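Porkamance: the constituency canvassing pack

Home > Campaign kit > Canvassing > Porkamance

Weight: 2 kg with all cards loaded
Holds: 500 household cards
Made by: Jullach

Anyone who has gone out knocking on doors in March with a clipboard and a carrier bag will see the point of this straight away. Porkamance is a shoulder pack for local election canvassing, and it keeps the street cards, the leaflets and the returns in separate pockets so you can find any of them with one hand while the other is on the gate. I have used it for two ward campaigns now and I'm still very fond of it!

The cards are the clever bit. Each one covers a single household and has room for up to six voters, with a row for the issue they raised (bins, buses, the library, whatever it happens to be) and a separate row for how firmly they hold it. The old sheets gave you "for", "against" and "don't know", and plenty of people fell between those. A man who likes your candidate but can't stand the parking scheme now gets written down as exactly that.
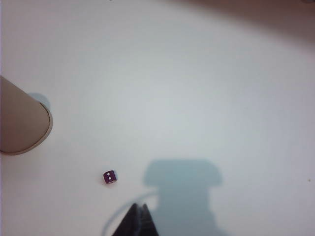
Cards slot in by street, odd numbers at the front and even numbers behind, and the divider lifts out if your patch is mostly flats. The 245 model is the same pack with a narrower strap and a smaller leaflet pocket – better for shorter people and for anyone who hates leaflets.

What's in the pack
Shoulder bag with rain flap
Household cards, ruled both sides
Street dividers, 30
Pencil loop and spare pencils
Tally book for the committee room

Rajitha Bandara redesigned the tally book for this edition and it is so much easier to add up at the end of the night. Each page takes one street, the totals run along the bottom, and the carbon copy goes to the agent. It also fits the Aser card boxes, so if your branch already has those on a shelf you can carry on using them. 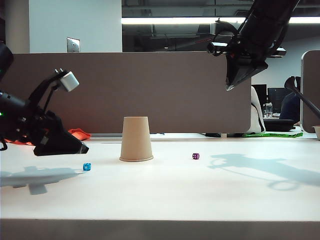

The rain flap has been made longer too. On the first version it stopped just short of the leaflet pocket, and after a wet evening in Bech we had a whole bundle stuck together. The new one folds right over and closes with a popper. You can still get your hand in underneath it, though gloves make that a bit of a fiddle.

Refills are sold by the street bundle and the older cards still fit. If you want your own issue list printed on them, send the wording to Oluf Kragh before you order, and keep each issue to two words if you can as the column is narrow.

Page updated Friday, November 2, 2007

See also: committee room wall maps, polling day number pads, rosette pins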